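Forums > Robot Learning > Simulated Navigation

Last updated: Tuesday, October 23, 2018

Has anyone reproduced the Astolen result?

Grethe Stougaard
The paper says a policy trained only in rendered rooms beats a mapping baseline at finding doorways. I'm not convinced. My test rooms are mostly bare wall and floor.
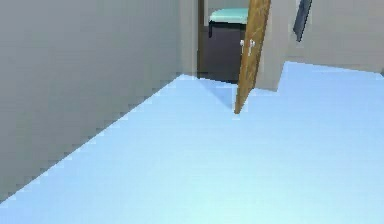

I ran 50 episodes with 3 seeds and the seeds disagree badly. One looks great, the others wander. The paper reports a single number and no spread. Up close to plain gray walls I don't see what the policy has to go on.

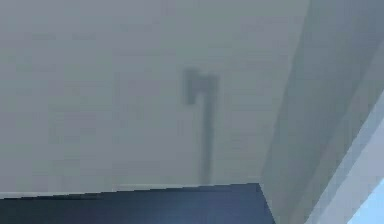 Ciobanu wrote back that I should stack more past frames before blaming the method. Try 8, and don't report the best seed.

Vemisitz
works fine for me, check your learning rate

Giltach
Fine on how many seeds? I'd want the baseline rerun too. It looked badly tuned in the paper, and I haven't seen code for it.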